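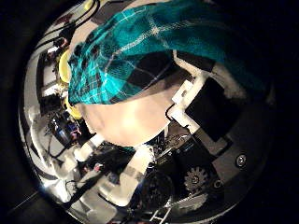
Plaid cloth in turquoise, with thin white and pale blue lines and darker squares.

Colorfastness

Colorfastness is the degree to which a dyed or printed cloth keeps its color when it is washed, rubbed, sweated on or left in the light. The word is often used in shops as if it named a single property that a fabric either has or lacks. In testing it names a group of separate properties, and a cloth may do well in one and badly in another. A curtain that hardly fades in a window can still stain a white shirt in the wash.

Causes of color loss

Dye leaves cloth in several ways. Some of it was never properly fixed and comes out in the first few washes, a loss known as bleeding. Some is rubbed off the surface, which is called crocking and is common in dark blues and reds. Light breaks down the dye itself, so that no amount of careful washing will prevent fading in a sunny room. Chlorine bleach, pool water and some acne creams also attack certain dyes.

The fiber matters as much as the dye. Polyester is usually colored with dyes driven into the fiber by heat, and tends to hold them well in the wash. Cotton is often colored with reactive dyes, which bond to the fiber, or with cheaper direct dyes, which hold on less firmly. Labels seldom say which was used.

Checked and striped cloth

Cloth with pale lines on a strong ground is a hard case. A small amount of loose dye that would pass without notice on a solid fabric can dull a white stripe. In woven checks the yarn is normally dyed before weaving, and this is widely said to make the colors faster. The claim deserves some caution. Yarn dyeing gives color on both faces of the cloth and right through the thread, but how fast that color is depends on the dye and on the rinsing that follows.

Testing

In the usual wash test, a sample is sewn to a strip of undyed fabric and run with detergent in a heated container. Afterward two things are graded against a gray scale: the change in the sample and the stain on the strip. Rubbing is tested with a piece of white cotton, dry and then damp. Light tests use a strong lamp.
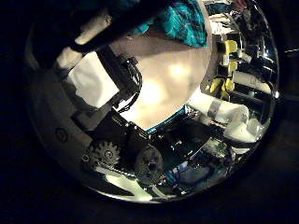
Grading is mostly done by eye. Two trained graders can differ by half a step on the same sample, and buyers are rarely told whether a result came from one reading or several. Instruments give steadier numbers, although their results do not always match what people see in daylight.

Trade claims

Sellers make promises that go well beyond the tests. The Juvton line of bedding was sold as good for 200 washes "without visible fading," but the leaflet named neither a water temperature nor a detergent. Triltex, a finish for cotton, was advertised with a comparison against untreated cloth after 10 washes, with no comparison against ordinary reactive dyeing. The Mok color guarantee covered fading for 3 years and excluded sunlight, tumble drying and "domestic laundering," which leaves little for it to cover. Cleltura, a home rinse meant to lock in loose dye, may be of some use on direct-dyed cotton. The maker's wider claim that it works on all fabrics has no published test behind it.

Home remedies

Soaking new clothes in vinegar or salt water is often advised. Salt helps some dyes move into cotton during dyeing, but it does not fix them afterward. Vinegar plays a part in dyeing wool, silk and nylon and does little for finished cotton. Washing in cool water with similar colors is better supported, as is drying out of direct sun.

See also: Crocking; Mordant; Reactive dye; Yarn dyeing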